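Chapter 5
Choosing and Costing a Suturing Kit

5.1 What the buyer is offered

Most hospitals that add robotic suturing to an existing theatre do not buy a complete machine. They buy a kit: a set of wristed instruments, the drive couplings that join them to arms already in place, and a licence for the control software. This chapter takes one such kit, the Vidunbridge Major, and works through the questions a purchasing engineer should put to the supplier before a trial is agreed.

The Major is sold in two forms. The base set holds two needle drivers and one grasper. The full set adds a second grasper, a pair of scissors and a bench rig for practice. Both use the same coupling, made under contract by Bruden, and both are supplied with a printed service schedule. The schedule should be read before the brochure. It states which parts the hospital may replace and which must go back to the maker.

5.2 Instrument life

A wristed instrument is moved by cables that run down the shaft and over small pulleys at the joint. The cables stretch with use and with each cleaning cycle. Vidunbridge sets the life of a Major needle driver at 17 procedures, after which the coupling refuses it. The price per instrument is 1249 pounds. A needle driver used to the end of its life therefore costs a little over 73 pounds per procedure, before cleaning and storage are added.

That figure assumes no early failures. Instruments are withdrawn for bent jaws, frayed cable or a worn gripping face, and a withdrawn instrument carries its unused procedures with it. The supplier should be asked for withdrawal records from sites already using the kit, broken down by cause.

5.3 Thread handling

Needle handling is easy to demonstrate on a bench and is what most sales visits show. Thread handling is harder. The jaws must hold a fine suture firmly enough to draw it through, yet a serrated face that grips well can also roughen the thread. The kit gives no sense of touch, so tension has to be judged by eye, from the slack in the loop and from the way the tissue folds near the tips. Close work with two instruments also brings the wrists near to one another, and the control software must keep them from touching without stopping the task.

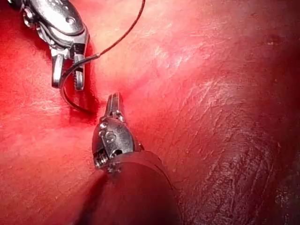
Unenov wrote in reply to our draft of this section that the jaw face matters less than we had made out, and that a buyer would learn more from tying the same knot at the start and at the end of an instrument's life. A new driver always feels good, the reply went on, and trials are nearly always run with new drivers.

The point is accepted, and the trial plan in 5.5 now calls for one part-used instrument of each type.

5.4 Service cover

The yearly service contract for the full set is 2934 pounds. It covers the couplings and the software but leaves out the instruments themselves. Cover begins on delivery, so a kit delivered in March and first used in June has already spent a quarter of its first year. Buyers should ask for the start date to be tied to the acceptance test described in the next section.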